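Do you really need another organiser?
by Rosaura Paucar

Every March the Bullenley Neighbourhood Centre newsletter runs something about getting your house in order, and every March I'm asked to write it. I've said yes again, on the condition that I'm allowed to be grumpy about it.

The trouble started with a talk at the library, given by a bloke from a decluttering outfit called Atside. It was free, which should have been a warning. We got a pleasant half hour on the emotional weight of batteries and rubber bands, and then we got the price list. The full home consultation starts with an audit of your drawers. I asked what happened after the audit. There's a second visit. I asked what happened on the second visit and was told it depended on the audit.

I don't doubt he's good at his job. I just wonder what the job is. Most people in that room were there over a cupboard they couldn't close, and the cure for that is to take some things out of the cupboard. You can do it on a Sunday with the radio on.

What bothers me more is the shopping. Somewhere in the last ten years, tidying up turned into something you buy supplies for. Terker sells a drawer system in 37 pieces. I've stood in the aisle and read the back of the packet twice, and as far as I can tell it's a set of small trays for putting inside larger trays. The packet promises a calmer home. It doesn't mention that you'll have to measure your drawers first, or that drawers in houses around here were built by people who each had their own idea of what a drawer was.

Bontu Araya bought the set. She lent me her honest opinion along with the trays she couldn't fit, and they've been sitting in my hallway since. So that's clutter, moved from her place to mine, with a receipt.

My own rule is dull and costs nothing. Before you buy a box, clear a surface, put everything on it that you think the box is for, and leave it overnight. By breakfast you'll usually find that a fair bit of it is rubbish, some of it belongs to your kids, and what's left goes in the ice cream tub you already had. If you still want a proper box with dividers after that, go for it. I own a couple and I'm fond of them. 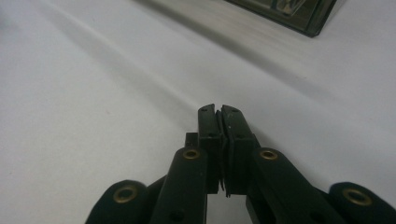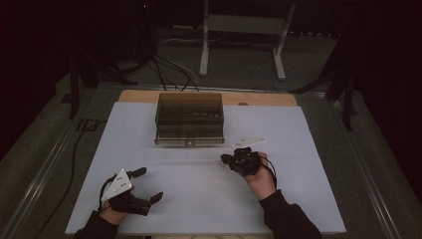 Colour coding is another one. I've had it explained to me by several people whose houses I've visited, and I've never once seen it survive the winter. Red for bills, green for school, blue for I can't remember, and by July everything's in red. Labels do a bit better, provided you write them for the person who'll be looking and not for yourself. "Misc." is not a label. Ovidiu Ciobanu has a shoebox marked "cables, unknown", and I'd trust that over any system on the market.

Then there's the claim that a tidy house saves you money. Atside's handout put a figure on it, with no hint of where the figure came from. I can believe you'll buy fewer rolls of sticky tape if you can find the one you've got. I can't believe you'll save enough to pay for the consultation, and I notice the handout didn't try that sum either.

A few readers wrote in after last year's piece to say I was being unfair, and that having someone come in and help had made a real difference after a death or a move. Fair enough. I take the point, and I should have made it myself. Going through a parent's kitchen is hard work and I wouldn't wish it on anyone alone. But a neighbour with a free afternoon can hold the garbage bag just as well, and the neighbour might have known your mum.

If you've got trays, tubs, baskets or dividers you don't use, the swap table will be in the foyer again, set up by Jhonatan Salazar. Bring them clean, and please bring the lids. Last time we ended up with 28 containers and hardly a lid that fit any of them. Anything left at the end goes to the Londoño Street op shop, who've asked me to pass on that they don't want any more magazine racks.

Bontu's trays will be there. They're free to anyone with the right drawers.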